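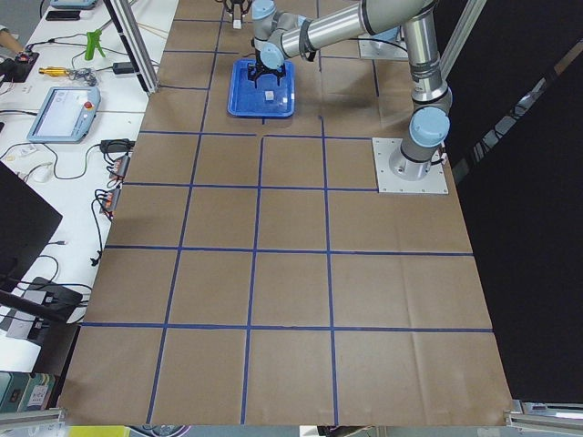
The Night Ferry to Rosenthal

Latrice Marchetti had wanted to ride the night ferry since she was 5, and now she was on it, out on the top deck in November with her scarf over her ears, grinning at the dark!

"You'll freeze," said Sunita Ruiz-Ortega, who had come along for the soup.

"I won't. Look at that!"

The lights of Prondow were sliding away behind them, all the kitchens and streetlamps running together in the water. The engine thumped up through her boots. Somewhere below, a man was playing the accordion — badly, and with his whole heart — and people were singing along anyway.

Sunita leaned on the rail beside her. "My grandmother crossed with 2 hens and a wedding dress."

"Whose wedding?"

"She hadn't decided yet."

Latrice laughed so hard she had to hold on. Then the horn went, huge and low, and from far across the water another ferry answered it. Both of them waved like mad with both arms, and they kept on waving until its lights were gone.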